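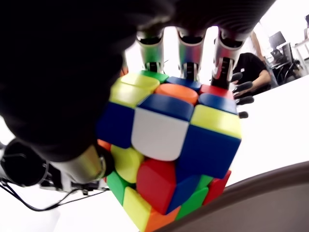
today's scramble. stickerless, nice rounded edges, bright as a bag of sweets

right. cube thread. been promising it for ages and I've got a train at quarter past so this'll be quick and badly spelt

background: I learned as a kid off a leaflet, forgot it all, picked it back up in January. best so far is 42 seconds. once. on a very lucky scramble. normal is more like a minute and a bit

first thing people ask is stickers or stickerless. stickerless. every time. the colour is the plastic, nothing to peel, nothing to go grubby at the corners. my old stickered one had a white side like a used plaster

second thing they ask is which one to buy. I've got three on the go so here's a quick run through, not sponsored, wish I was

the Garnunis. fast. too fast for me tbh. breathe on it and it turns. lovely sound though, sort of a soft clack. if you're under 20 seconds you'll love it, if you're me you'll overshoot every other move and swear on the bus

the Prukier. stiff out of the box, needs a good week of fiddling. then it's great. corners are a bit sharp on the hands after a long session. good price. mine's the one that lives in my coat

the Ciobanu. slow and heavy, feels like a proper object. my mum's favourite, she doesn't solve it, she just does one side and puts it down very pleased with herself. fair enough

ok technique. beginners' method first, do NOT skip it. white cross, white corners, middle layer, then the top. you'll hear people say go straight to the fancy stuff. they've forgotten what it was like

the bit that made it click for me: the centres don't move. the white centre is always opposite the yellow centre (on the usual colour scheme anyway). so the piece in the middle of a side tells you what colour that side is going to be. I did this for months as a kid without ever noticing. months!!

edges have two colours, corners have three. so you're never moving "a red square", you're moving a little lump that has red on it and something else as well. once you see lumps insted of squares it all gets easier

cross: plan it before you touch anything. sounds boring. it is boring. took me from 70 seconds to the mid fifties in about a fortnight and I didn't learn a single new algorithm

I used to do the cross on top so I could see it. everyone does. flip it and do it on the bottom as soon as you can bear to. horrible for three days, then fine

looking ahead. when your hands are doing one pair your eyes should be hunting for the next. I'm rubbish at this. slow down on purpose, slower than feels sensible, and don't stop. one long slow solve beats a lot of little sprints with gaps in

algorithms: there are loads. I know 27 of them properly and another handful that fall out of my head if someone talks to me. learn two a week, write them on a card, stick the card by the kettle. I get mine done while the tea brews

for the last layer do it in two looks to start with. get the top all yellow, then shuffle the pieces round. fewer to learn and you'll hardly lose any time at my level

lube. yes, really. a drop or two, work it in, leave it overnight. I use the Tokberg stuff, little bottle, lasts forever. don't use cooking oil. I used cooking oil. the cube smelt of chips until the end of February

tension: if pieces are popping out, tighten a bit. if it locks up when you cut a corner, loosen a bit. quarter turns. same on all six sides or it goes wonky and you'll blame your hands

cleaning: take one edge out, the rest comes apart easy. warm water, washing up liquid, dry it PROPERLY. put it back together solved!! put it back at random and there's a good chance it can't be solved at all. lost a whole evening to that, thought I'd gone daft

scrambling: use a proper scramble off a timer app. if you do it by hand you end up with the same lazy turns every time and you get chunks of colour left together. then your times are a lie

speaking of which, I write mine down. all of them. 1,616 solves in the notebook since new year. mostly dull. you can see exactly when I had the cold

the average matters more than the best one btw. take five, drop the fastest and slowest, average the middle three. mine's 58 something and it has been for weeks. plateau. sulking

someone's asked about one-handed. tried it. my little finger went on strike. ask me again in the summer

and someone else: bigger cubes? 4x4 is a laugh until you meet parity, where you get right to the end and one edge is flipped and it looks impossible. it isn't, there's a long algorithm for it. I've not learnt it. I just rescramble and pretend

train's here. will do the card of last layer algs tonight if I can find a pen that works, reply if you want it and say which cube you've got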